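학부 캡스톤 로봇 수업을 한 학기 가까이 옆에서 지켜본 사람으로서 타래 하나 씁니다. 저는 평가자도 아니고 담당 교수도 아니고, 실습 조교로 반쯤 걸쳐 있는 대학원생입니다. 좋은 얘기만 듣고 싶은 분은 학과 홈페이지 뉴스란을 보시면 됩니다.

수업 내용부터. 팀마다 집안일 하나를 골라서 시뮬레이터 안의 양팔 로봇에게 시키는 겁니다. 물건 집기, 옮기기, 정리하기. 실물 로봇은 없습니다. 수강 신청 페이지에는 "로봇 실습"이라고 적혀 있는데 첫 주에 다들 로봇은 어디 있냐고 물어요. 모니터 안에 있습니다.

제가 시뮬레이션 자체를 싫어하는 건 아닙니다. 저도 석사 때 시뮬레이터로 먹고살았어요. 학부생한테 팔 두 개 달린 실물을 맡기면 수리비로 학과가 휘청할 거라는 것도 압니다. 제가 의심하는 건 시뮬레이터에서 나온 숫자를 발표 자료에 옮겨 적을 때 벌어지는 일입니다.

제가 주로 붙어 있던 팀이 Condori 팀입니다. 과제 이름은 "방 정리". 서랍장 위에 널려 있는 물건을 한쪽으로 모으는 작업이에요. 듣기엔 시시하죠. 저도 그랬고 팀원들도 그랬고, 그래서 계획서에 2주면 끝난다고 썼습니다. 아직 하고 있습니다.

옆 팀은 Brosis. 수건 개기를 골랐다가 천 시뮬레이션에서 막혀서 과제를 바꿨습니다. 천이 팔을 통과해 버리는 걸 매일 보다 보면 사람이 철학적으로 변해요. 지금은 컵 옮기기를 합니다. 컵은 팔을 통과하지 않으니까 훨씬 행복해 보입니다.

세 번째 팀 Gamico는 말로 명령하는 걸 하겠다고 했고, 첫 발표에서 제일 박수를 많이 받았습니다. "책 좀 치워 줘" 하니까 로봇이 책을 치우더군요. 쉬는 시간에 물어봤더니 인식하는 문장이 그 문장 하나였습니다. "책 치워 줘"는 안 됩니다. "좀"이 들어가야 합니다.

수업에서 쓰는 공용 코드 묶음은 Tretar라고 부릅니다. 몇 년 전 졸업생들이 만들어 놓고 간 거예요. 문서에는 설치법이 세 가지 나오는데 셋 다 지금 버전에서는 안 됩니다. 되는 방법은 선배 메신저 대화창에 있습니다. 이걸 문서에 옮기자고 제가 세 학기째 말하고 있고, 그럼 네가 하라는 답을 세 학기째 듣고 있습니다. 그래서 아직 안 옮겨졌습니다.

숫자 얘기로 가죠. Condori 팀 중간발표 슬라이드 첫 장에 이렇게 적혀 있었습니다. "2,000회 시행 중 1,961회 성공." 글씨 크기가 제목보다 컸어요. 강의실에서 오오 소리가 났고요. 저는 뒤에서 계산기를 두드렸습니다. 98퍼센트가 넘더군요. 학부 팀이, 양팔로, 중간발표에.

이런 숫자를 보면 저는 먼저 "성공"이 뭔지부터 묻습니다. 코드를 열어 봤어요. 성공 조건은 "손끝이 목표 물체에서 정해진 거리 안에 들어옴"이었습니다. 집었는지는 안 봅니다. 옮겼는지도 안 봅니다. 가까이 가면 성공이에요. 그 기준이면 저도 매일 헬스장에 성공하고 있습니다. 집 앞에 있거든요.

두 번째로 묻는 건 시행마다 뭐가 바뀌었냐는 겁니다. 물체 위치? 고정. 조명? 고정. 로봇이 서 있는 자리? 고정. 난수 시드가 바뀌긴 하는데 그 시드를 받아 쓰는 함수가 주석 처리되어 있었습니다. 그러니까 거의 같은 동작을 2,000번 본 겁니다. 저는 오히려 실패한 39회가 궁금해졌어요. 똑같은데 왜 실패했지?

팀에서 찾아낸 답은 시간 제한이었습니다. 공용 서버에 다른 팀 작업이 몰리면 시뮬레이션이 느려지고, 제한 시간은 실제 시계로 재고 있었어요. 그러니까 그 성공률은 로봇 실력에 더해 Brosis 팀이 그날 서버를 얼마나 썼는지를 같이 재고 있었던 셈입니다. 이걸 알아낸 건 칭찬합니다. 진심입니다. 이걸 찾은 날이 이번 학기에서 제일 로봇 수업 같았어요.

그래서 기준을 고쳤습니다. 물체를 잡고, 들고, 목표 구역에 놓고, 놓은 다음 멈춰 있어야 성공. 제한 시간은 시뮬레이션 안의 시간으로. 물체 위치는 매번 섞기. 시행은 300회로 줄였습니다. 2,000회를 돌리면 또 서버 얘기를 하게 되니까요.

새 기준의 첫 결과는 여기 안 적겠습니다. 팀이 기말발표에서 직접 말하고 싶다고 했고, 그 정도 의리는 있습니다. 힌트만 드리면, 슬라이드에서 글씨 크기가 줄었습니다.

물체별로는 할 말이 꽤 있습니다. 제일 말썽인 건 농구공도 아니고 책입니다. 다들 공이 굴러갈까 봐 걱정했는데, 공은 굴러가더라도 어디를 잡을지는 뻔하잖아요. 납작하게 누워 있는 책은 잡을 데가 없어요. 손가락 두 개짜리 그리퍼로 위에서 내려오면 표지를 톡톡 두드리다가 끝납니다. 사람은 모서리로 밀어서 삐져나온 부분을 잡죠. 이 생각이 나오기까지 회의를 몇 번을 했는지.

밀어서 잡기를 넣으니까 이번엔 책이 서랍장에서 떨어집니다. 살살 밀면 안 떨어지는데 안 움직이고요. 마찰계수를 바꾸자는 의견이 나왔습니다. 네, 로봇이 못하면 세상을 고치면 됩니다. 제가 표정 관리를 못 했는지 그 의견은 회의록에 안 남았습니다.

연필은 또 다른 문제예요. 얇아서 충돌 모델이 불안정합니다. 잘못 건드리면 튕겨 나가서 좌표가 이상한 값으로 날아갑니다. 벽 너머로 간 연필을 성공으로 칠 것인가 실패로 칠 것인가로 토론이 있었습니다. "어쨌든 정리는 된 것 아니냐"는 주장이 의외로 지지를 받았어요. 실패로 쳤습니다.

작업 화면 한 장 올립니다. 팀 허락 받았습니다.
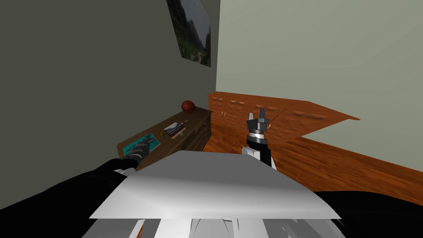 Condori 팀 "방 정리" 과제, 로봇 쪽에서 본 시뮬레이션 화면. 왼팔은 청록색 책 위, 오른팔은 수납장 앞.

이걸 보여 주면 로봇 안 하는 친구들은 그래픽 좋다고 합니다. 마룻바닥에 윤기까지 도니까요. 저는 그게 좀 불만입니다. 바닥이 반짝이면 사람들은 물리도 그만큼 정확할 거라고 믿어요. 렌더링과 접촉 계산은 별개인데, 발표장에서 점수를 따는 건 늘 렌더링입니다.

왼손 그리퍼가 책을 얼마나 가리는지도 봐 주세요. 손이 다가갈수록 잡아야 할 물체가 손 뒤로 숨습니다. 그런데 팀의 첫 버전 코드는 물체 위치를 시뮬레이터에서 바로 받아 왔어요. 가려지든 말든 로봇은 답을 알고 있었던 겁니다. 커닝이죠. 실제 집에서는 책이 자기 좌표를 알려 주지 않습니다.

지금은 카메라 영상으로만 위치를 추정하게 바꾸는 중입니다. 바꾸자마자 책 두 권을 헷갈리기 시작했습니다. 팀 분위기는 안 좋아졌는데 저는 이 상태가 더 마음에 들어요. 드디어 문제가 문제처럼 생겼거든요.

오른팔은 왜 있냐는 질문을 중간발표에서 받았습니다. 좋은 질문이었고 답은 안 좋았습니다. "확장 가능성"이라고 했어요. 지금 코드에서 오른팔은 대기 자세만 받습니다. 양팔 로봇 과제라고 제목에 써 놓고 한 팔로 하는 팀이 이 수업에 하나만 있는 것도 아니고요. 채점표에 "양팔 활용" 항목이 있는데 로봇에 팔이 두 개 달려 있으면 점수를 주는 것 같습니다.

채점표 얘기가 나온 김에. 실패 분석에 배정된 점수가 데모 영상보다 낮습니다. 학생들은 바보가 아니라서 점수가 있는 데에 시간을 씁니다. 영상 편집에 이틀, 실패 로그 보는 데 한나절. 제가 학생이어도 그렇게 해요. 이건 학생 탓을 할 수가 없습니다.

중간에 "이럴 거면 수업 없애라는 거냐"는 멘션이 와서 답합니다. 아니요. 성공 조건을 코드에서 직접 찾아 읽어 본 학부생이 이번 학기에 한 팀은 생겼어요. 다만 그게 수업 설계 덕분인지, 옆에 투덜대는 조교가 하나 앉아 있어서인지는 저도 모르겠습니다. 표본이 한 팀이라서요.

"실물로 옮기면 얼마나 되나요?" 이것도 많이 물으시는데, 모릅니다. 안 해 봤으니까요. 해 보지 않은 걸 두고 "실제 환경 적용 가능"이라고 쓴 슬라이드가 세 팀 모두에 있었습니다. 문장까지 비슷했어요. 작년 우수작 보고서를 다들 받아 본 모양입니다.

다음 학기에 이 수업 들을 분들께 드릴 말은 몇 개 없습니다. 성공 조건을 한국어 문장으로 먼저 쓰고 나서 코드로 옮기세요. 시드가 정말로 어디에 쓰이는지 따라가 보세요. 물체는 얇고 납작한 것부터 해 보세요. 공부터 하면 자신감이 너무 붙습니다. 그리고 Tretar 설치는 문서 말고 사람한테 물어보세요.

다른 학교에서 비슷한 수업 하시는 분들, 성공률을 어떤 기준으로 재게 하는지 궁금합니다. 채점표 공유해 주실 수 있으면 더 좋고요. 저희 건 부끄러워서 못 올립니다.

추가. Gamico 팀에서 연락이 왔습니다. 이제 "책 치워 줘"도 된답니다. "책 좀 치워 줘"가 되는지는 확인해 보고 다시 알려 주겠대요.

추가 하나 더. 설치법 문서는 제가 옮기기로 했습니다. 타래에 이렇게 써 놓고 안 할 수가 없게 됐네요. 메신저 대화창을 거슬러 올라가는 중인데 중간에 점심 메뉴 투표가 너무 많습니다.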